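How a Robot Arm Gets Ready for Work

Have you ever watched a robot arm pick something up and wondered how it knew where to reach? It looks so easy when it goes well! But before an arm does its first real job, somebody has to set it up, and that takes patience, a good checklist and quite a lot of little colored blocks.

At the Trellotberg Learning Workshop we have an arm that sorts blocks for our visitors, and we'd like to tell you how we get it ready each April, when the workshop opens again after the winter.

Step 1: Bolt it down

An arm needs to stand very still at the bottom so that it can move well at the top. Think about trying to draw while sitting on a wobbly stool. We fasten the base to the table, and then we give it a good push from every side (grown-ups only for this part, please). If anything wiggles, out comes the wrench again.

Step 2: Wake up the joints

Your own arm bends at the shoulder, the elbow and the wrist. Our robot has 7 joints, and we move them one at a time, very slowly, listening for scratchy or grumbly noises. Each joint has a sensor inside that tells the computer how far it has turned, a bit like you knowing where your hand is even with your eyes shut.

Step 3: Practice on a pretend table

Now comes the part we like best. The arm tries everything out inside the computer before it tries anything on the real table, and if a pretend block gets dropped, well, you press a button and start over! We call our practice world Cernari. It has a plain white table, a flat yellow square, and bright cubes to pick up. The gripper is the arm's hand, with two fingers that squeeze together, and it has to hold a cube firmly enough to lift it clear of the table.
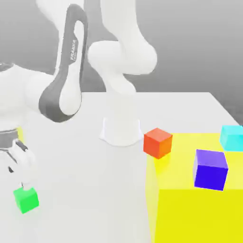

Step 4: Try it for real, slowly

When the practice runs look good, we switch over to the real arm and set it to its slowest speed. It makes 104 careful moves while we watch with one hand near the big red stop button. It's a long morning, and we usually have a snack.

Step 5: Keep it healthy

A robot can't tell you that it feels sticky, so you have to look. We wipe the finger pads with a soft cloth, check that no cable is rubbing, and write everything down in the Drinance logbook that hangs by the door. After every 300 hours of work, we check the bolts from Step 1 all over again.

Something to try at home

Sit at a table, keep your elbow still, and move a block from one side to the other using only your thumb and one finger. Now try it with your eyes closed. Where did you have to slow down?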